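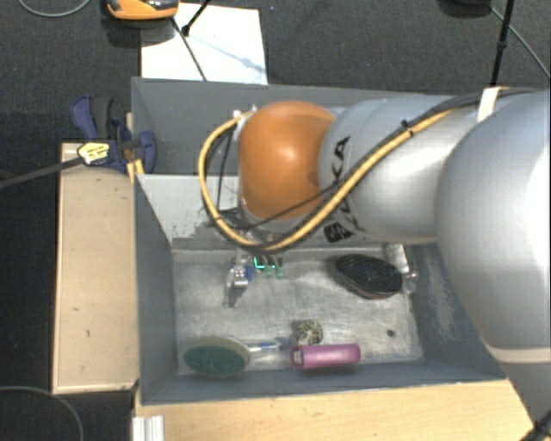

Photo: Oberholzer

Night Shift FAQ
Last updated 27 Sep 2007

I've been on nights for seven years now, first at the packing plant in Delleck and then out at Curow, and ever since I put up my first page about it I get email. Lots of email! Most of it asks the same things, so I finally sat down and typed up my answers. I'm not a doctor or a sleep expert, I'm just a person with very thick curtains. If something is really wrong with you, please go see somebody who went to school for it.

Are you a morning person or a night person?

Morning, if you can believe it. I used to get up at five to go fishing and I loved it. I took nights for the pay and figured I'd last until spring. Then spring came and I'd gotten used to having the bank to myself at nine in the morning, and the drive home against traffic, and I stayed.

How long does it take to get used to it?

For me the first two weeks were awful, the next month was just bad, and then one day I noticed I wasn't thinking about it anymore. Some people at work were fine by the second night (I still don't know how). Others tried for half a year and went back to days, and I don't think any less of them. If you've given it a fair shot and you're still crying in the parking lot, ask for a transfer.

What hours do you sleep?

I get home before eight, eat something, and I'm in bed by nine. I get up at four in the afternoon. I know a few folks who split it, four hours in the morning and then a long nap before work, and they swear by it. I tried that for most of one August and I felt like I was always either going to bed or getting up, with no day in the middle at all.

The one piece of advice I'd really push is to pick your hours and keep them. I was sloppy about this my whole first year. I'd stay up until noon because the plumber was coming or there was a good movie on, and then I'd pay for it all week.

What about your days off?

Oh boy. This is the question I get the most, and I don't have a great answer. If I flip all the way back to a daytime schedule I'm a wreck when I go in again. If I don't flip at all I never see my family. So I meet them halfway: on my nights off I go to bed at three or four in the morning and get up before lunch. I miss breakfast with everybody but I'm there for the rest. On the last day off I take a nap after supper, stay up late, and I'm more or less back on track.

How do you get the bedroom dark enough?

I've tried everything. Foil on the windows works and it's cheap, but my neighbors asked some funny questions, and it crackles when the furnace kicks on. Black trash bags work too until the tape lets go in the heat. What I have now is a set of lined curtains with a blanket clipped behind them, on a rod that sticks out past the window on both sides. The sides are where the light gets in! People spend a pile of money on heavy curtains and then leave a two-inch gap at each edge.

Put a towel along the bottom of the door. Turn the clock to the wall, too. I sleep so much better when I don't know it's 11:40 and sunny.

And the noise?

I run a box fan all year, even in winter, pointed away from me. Earplugs bother me after a few hours, but plenty of people like the soft foam ones. Unplug the bedroom phone. If you're nervous about emergencies, give one person a cell number and tell them to call it twice in a row if they really need you.

For leaf blowers I have no cure. I did leave a note with the folks next door telling them what hours I sleep, and they've been terrific about it. They mow after four now. I bring them tomatoes.

What do you eat, and when do you eat it?

I have supper with the family when I get up, so my first meal of the day is pot roast or spaghetti or whatever we're having. Lunch is at one in the morning. I pack it myself. The vending machine on our floor has chips, candy bars and a pastry I wouldn't feed to a raccoon, and in my first year I put on weight like you wouldn't believe.

These days it's soup in a wide thermos, crackers, an apple, and some cheese. A big heavy meal in the middle of the night sits in me like a brick. After three I only nibble. Then it's toast or cereal when I get home, just enough that I don't wake up hungry at noon.

How much coffee is too much?

I have two cups, both before one a.m. I used to drink it right up to the end of the shift and then lie there staring at the ceiling with my heart going. If you need something warm at five in the morning, try hot water with lemon, or decaf. Yes, I know, decaf. Keep an open mind!

What do you do about the four o'clock slump?

It gets everybody. Between three-thirty and five my brain turns to oatmeal. I save the jobs where I'm on my feet for that stretch, if the lead lets me, and do my paperwork early in the shift. Cold water on the face and wrists helps. So does talking to somebody. One crew I was on used to do crossword clues out loud across the floor, and I got pretty good at rivers.

Is the drive home safe?

Please take this one seriously. I nodded off once at a red light, just for a second, and it scared me so badly that I still think about it. My drive is 40 minutes each way. If I'm yawning before I get to the car, I set an alarm and nap in the driver's seat with the doors locked before I start the engine. Rolling down the window and turning up the radio did nothing for me except make me a cold sleepy person listening to country music.

A carpool is better still. Three of us rode together for a couple of years and took turns, and the rule was that the driver got to pick the conversation.

Do you wear sunglasses on the way home?

Yes, in summer. Bright sun wakes me right up and then I can't settle down. But if I'm tired enough that I might drift, the sunglasses stay in the glove box and I put up with a slower time falling asleep.

How do you keep a marriage going?

We leave notes. We've filled up I don't know how many of those little spiral pads on the kitchen counter. Some of it is "milk's low" and some of it is nicer than that. We also eat supper together every single night I work, no TV, and I'd fight anybody who tried to schedule something over it.

If you have little ones, you'll have to teach them what daytime quiet means, and it takes a while. We hung a paper moon on the bedroom door when I was asleep. They liked being in charge of taking it down.

Does it really pay more?

At most places, yes, but ask exactly how it's figured. Some pay a flat amount extra per hour and some pay a percentage. Find out whether you get it on vacation days and sick days too. I didn't ask, and my first vacation check was $88 short of what I'd counted on. That was a long week at the lake.

When do you run errands?

Right after work, before bed, with a list. Grocery stores are wonderful at seven-thirty in the morning. Dentist, haircut, oil change: I ask for the first appointment of the day. Anything that can't be done early, I put at four-thirty in the afternoon and complain about it.

Do you get lonely?

Sometimes. You miss ball games and birthday lunches, and after a while people stop inviting you, so you have to keep reminding them you exist. The people on the shift get close, though. We had a potluck at two in the morning last winter with three kinds of chili. I've never had that on days.

Can I join the mailing list?

Sure! It's called Grendow, after the street I lived on when I started it, and there are 112 of us at the moment. Nurses, bakers, a few truckers, plant people like me. It's quiet during the day, as you'd expect. Send me a note with "nights" in the subject line and I'll add you when I get up.

Why haven't you answered my email?

I'm probably asleep. Try me after four.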